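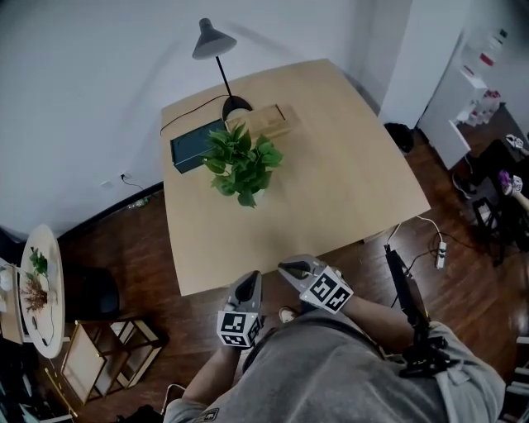
Station Safety Checklist with Comments: Hand-Held Gripper Work
Site: Vitolside, demonstration room
Inspector: Ailbhe Quinlan
Last updated: Friday, April 17, 2026

Print this page | E-mail this page

1. Power and cables
1.1 Extension strip clear of operator's feet. ACTION. Cables under the table are tangled. Bundle them and move the strip toward the wall.
1.2 Lamp cord secured. ACTION. Cord crosses the back of the tabletop. Clip it down.

2. Operator equipment
2.1 Grip and wrist comfort. OK. Operators who moved over from hand packing report sore thumbs in the first week. Rotate tasks after 300 cycles.
2.2 Marker cubes tight on both grippers. OK. Check again at each shift change.
2.3 Body rig clamp and straps. OK. Straps adjusted per person. Do not share a setting.

3. Room
3.1 Ceiling lights working over the work area. OK. 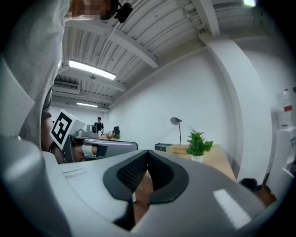
3.2 Walkway between desk and counter. OK. Keep bags and chairs out of it during a run.
3.3 Drinks kept off the work table. OK. Bottles stay on the shelf.

4. Staffing and workload
4.1 Job descriptions match the work. OPEN. Four packers now spend half their hours recording tasks for the Drondow arm. Their job sheets still say packing only.
4.2 Targets posted. COMMENT. Target is 700 cycles per shift. Last shift logged 834, with two breaks skipped. Breaks are not optional. Skasora line leads to be reminded in writing.
4.3 Consent for recording signed. OK. Forms filed under Kazlauskienė.
4.4 Retraining hours scheduled. OPEN. Promised for August, no dates set.

Items marked ACTION to be closed before the next run. OPEN items go to the site manager.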